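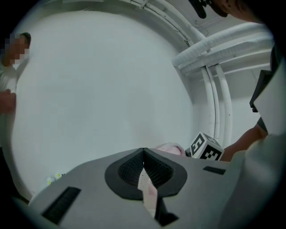 Chapter 3
Soft Things: Handling, Folding and Putting Away Cloth

I learned to fold at my aunt's kitchen table, and I learned it badly. For years I thought a folded thing was just a thing made smaller. Then I took a summer job in the linen room of a small hotel in Prelasley, where we kept 700 hand towels on open shelves, and I found out how wrong I was. My towels slid. They leaned on each other and fell over in the night, and in the morning somebody had to do them all again (guess who).

So this chapter is about cloth, and about why it gives people so much more trouble than boxes and jars do. In Chapter 2 we worked with hard goods. A cube is easy to love! Set it on a table, leave it there, come back after lunch and it's the same cube with the same corners. Pick up a strip of fabric and you've already changed its shape. It sags, it wrinkles, it hangs down from wherever you happened to take hold of it, and the far end does whatever it likes.

We'll start with the hold. Most beginners grab cloth in the middle, and I still do it myself when I'm tired. Try it now with a dish towel or an old T-shirt. Pinch it in the center, lift, and look at how many folds you've made without meaning to. Now put it down, find two corners, and lift again. You should have one clean hanging edge — that edge is what the rest of the chapter is built on.

From there we move on to the flat fold, the roll, and what I call the Ruddock tuck, after the street where I first saw it done in a laundry window. Then come the awkward ones: stuffed toys, padded things, anything with a round top that won't lie flat however nicely you ask. I've given those their own section, as the rules for towels don't help much there. You mostly want to think about what they rest against.

Working with a partner comes last. Two people at one table can get through a pile fast, or they can spend all afternoon reaching across each other. Decide who holds and who smooths before you begin, and swap halfway.

Before you read on
Gather three pieces of cloth of different weights, plus one small soft toy or cushion. Clear enough table to lay the largest piece out flat. Keep a pencil handy too, for Exercise 3.1, where you'll sketch how each piece hangs when held by a single corner.

3.1 Finding the Edge

Every piece of cloth has an edge that wants to be straight, and your first job is to find it.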